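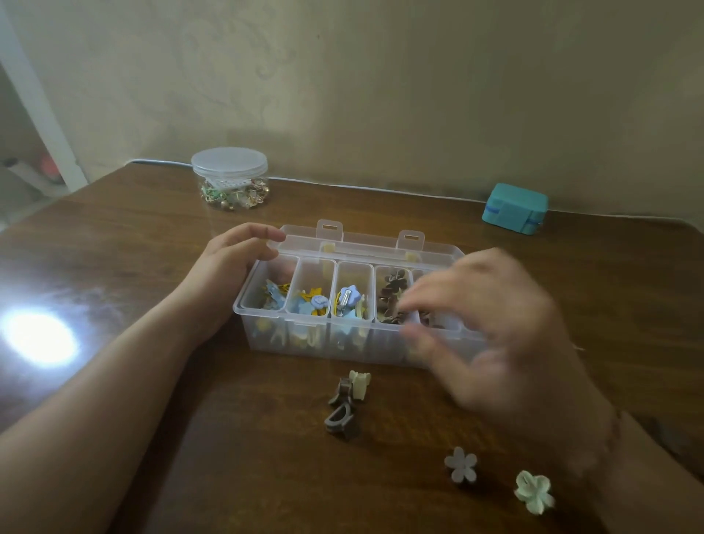 Flunness Home Help > Storage and Organizing > Bathroom and Bedroom

How do I sort hair clips into a compartment box so they stay sorted?

Posted by tealdrawer, July 16, 2024

I have too many hair clips and they have been living in a zip bag for years. Mostly claw clips, some barrettes, and a lot of tiny ones that belong to my daughter. I bought one of those clear plastic boxes with a flip-up lid and narrow compartments in a row. It has a handle and it closes with two latches.

I have tried to fill it twice now. The first time I sorted by color and it looked nice for a week, then everybody put things back wherever there was room. The second time I sorted by person, which meant my section was overflowing and my daughter's was half empty. The compartments are long and narrow, and the flower-shaped claw clips take up a lot more space than I expected.

What I want to know:

Should I go by color, by size, or by type of clip?
Do the big claw clips belong in a box like this at all?
What do I do with very small things like stud earrings and mini elastics? Right now those are in a screw-top jar and I have to dump the whole thing out to find a pair.

I can't put in the removable dividers because the walls in my box are fixed. I'd also rather not buy a second one if I can help it. The box goes on a shelf next to the bathroom door and gets used every morning by 3 people.

Filed under: hair accessories, small items, plastic boxes
Viewed 4,000 times

Sort by type first and forget color
Answered by hallwayshelf

I did this with a bigger collection than yours (my two girls and I had roughly 300 pieces between us before I threw any out). Color doesn't work for more than one person. When you are in a hurry you look for a kind of clip, and you take whatever shade is on top.

Empty everything onto a table before you put a single clip in the box. If you fill the box straight from the bag, you use up the first compartments on whatever comes out first and then you have to start over. Spread the pile in front of the box so you can reach it with one hand and hold the box still with the other. An empty organizer weighs almost nothing and slides around on a smooth table.

Then go through it like this:

Pull out anything broken. Open and close each claw clip once. If the spring is weak or a tooth is missing, it goes in the trash.

Take out the smallest clips and put them in the compartment at one end. They should have an end to themselves because they fall into the gaps between bigger clips and you never get them out again.
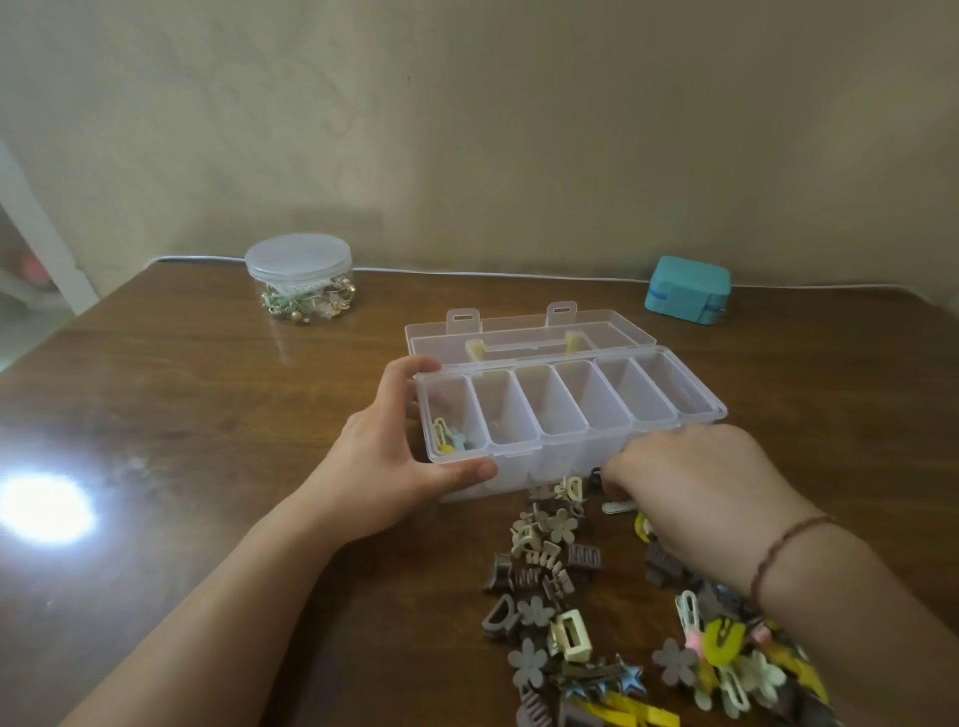
Next come the flat ones. Barrettes and snap clips can stand on their long edge, all facing the same way, and you can fit about twice as many as you can lying flat. A narrow compartment is good for this.

Leave the claw clips for last. Small and medium ones go in two or three compartments depending on how many you have. Put them in with the teeth down. If you drop them in any which way, they hook onto each other and you pull out four when you wanted one.

For the flower-shaped ones, try one in the compartment and close the lid before you decide. If the lid touches it, don't force it. The latches on those boxes are thin tabs and they crack at the slot. I cracked one on my old Gerkus box that way and ended up keeping it shut with a rubber band until I replaced it. Clips that are too tall can go in a bowl or a mug on the same shelf. I have seven or eight of those and the mug is plenty.

Try to leave one compartment empty. It fills up by December anyway with whatever people get as gifts.

About sorting by person: I would only do it for the little kid's clips. Those are a different size from everyone else's, so they get their own compartment either way.

One more thing I forgot. Wipe the box out before you fill it. Mine had a fine plastic dust in the corners from the factory and it stuck to everything.

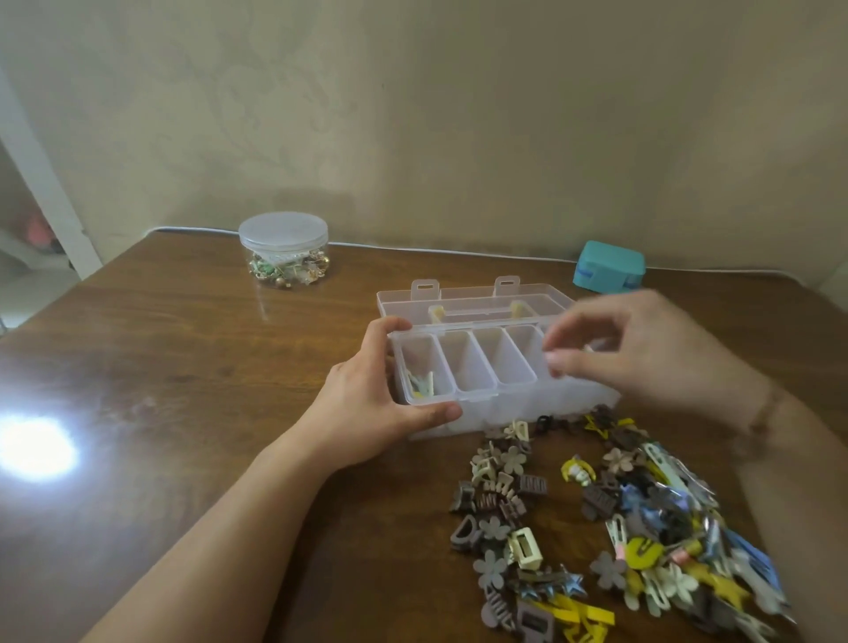 Keep the jar, but not for earrings
Answered by pinsandneedles33

I agree with the answer above on most of it. I have the Zelenák box, also with fixed walls, and type is the only system that lasted.

On the small stuff, I would not put stud earrings in a compartment box with hair clips. The backs come off and get stuck in the claw springs. Leave studs on the card they came on, or push them through a piece of felt, and keep them in a small hard case. Mine is an old glasses case. You can stand the card up in there and see all of it at once.

A jar is fine for elastics, since it doesn't matter which one you get. It's also fine for charms and odds and ends that you don't use daily. Don't fill it more than halfway and you can find things by tilting it. Mine used to be packed to the lid and I had the same problem you do.

If your box has a carry handle, check that both latches are closed before you lift it. I carried mine down the stairs with one side open and picked up bobby pins for a week.

Labels? I put a strip of masking tape on the front of each compartment for the first month and wrote the type on it. After that everyone knew and I peeled them off. Masking tape comes off clean. The printed labels I tried first did not.

Just buy a second box
Answered by quietmornings

Three people sharing one box is too many. I got mine at Roller, they stack. One for claw clips and one for everything else. No sorting needed.

Comment from tealdrawer: Thank you all. I went with type. The barrettes on edge made the most difference, they only need one compartment now. Two of the flower clips were too tall so they are in a mug. Haven't gotten to the earrings yet.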